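Clekgate Homewares Open Day, quick notes before I lose them

1/18/26. Typing this on the train so excuse the spelling. Went for kettles, stayed for cutlery storage. Doors at ten, queue already past the bike racks. Parking hopeless, take the train.

The table setting corner first, as it's what most of you asked about. Star tablecloth, chopsticks, spoons, the white plastic utensil holder with the holes in it.
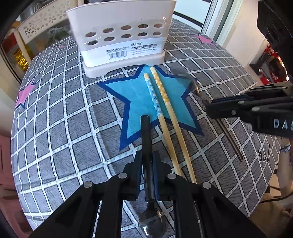

Star cloth and the white utensil holder, label still on.

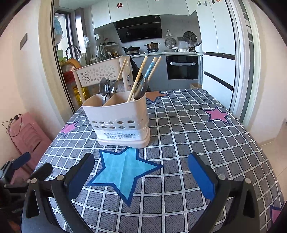

I've been after a decent caddy since ours cracked in March. What I want is simple enough. Stands up by itself with long chopsticks in it, drains, doesn't go slimy at the bottom. Two sections is plenty for our place, spoons one side and chopsticks the other, though within a week it'll all be mixed in together anyway. Holes in the sides are a must. My old one was solid ceramic, lovely colour, absolute swamp by Friday.

Asked Pongsak Yimyam (on the kitchen side all morning, very patient) whether you store chopsticks tips up or tips down. Tips up, he reckons, so the ends that touch food get the air. Spoons bowl up, same idea. His mum does the reverse and won't be told. He also said wash bamboo ones by hand and swap them out when they go furry. Mine are well past furry.

Patterned pairs are the go if you've got kids, by the way. Everyone gets a colour, no fights. Plain ones all end up slightly different lengths in our drawer and I've never worked out how.

Moving on. Upstairs was the Miyazaki room, mostly rice bowls and lidded soup bowls. Masanobu Ogura gave the talk, supposed to be half an hour, went closer to an hour and I didn't mind a bit. He passed bowls along the rows and let people tap them. Thinner foot than I expected. Bit about glaze went over my head. Seconds table afterwards, $5 a bowl, limit of four each, gone in no time. Got three, one has a wobble.

Urnex stand was next to the stairs and far too loud. Storage tins, bread bins, a drying rack that folds flat against the wall. Liked the rack. Didn't like the hinge, felt gritty. They say it holds up to 200 pieces of cutlery in the tray, which, who owns that much? Left my email for the brochure.

Lunch: dumplings from the cart out back, queue again, worth it. Nowhere to sit but the loading dock. Bring a hat.

Then the Tarncombe people with tea towels and table linen. Best cloths of the day for me. Wipe-clean ones and proper cotton, both by the metre, and the woman cutting them was quick and didn't skimp. A busy print hides soy sauce, that's my whole philosphy on tablecloths. Bought a metre and a half of green check. Should of measured the table first. It's short by a hand at one end.

Gripes. Toilets only on the ground floor. Map printed upside down relative to the building. No prices on half the kitchen things so you had to ask, and I hate asking.

Would go again. Get there early, do upstairs first while it's quiet, take cash for the seconds. Next one's in March I think, check their page. Still no kettle.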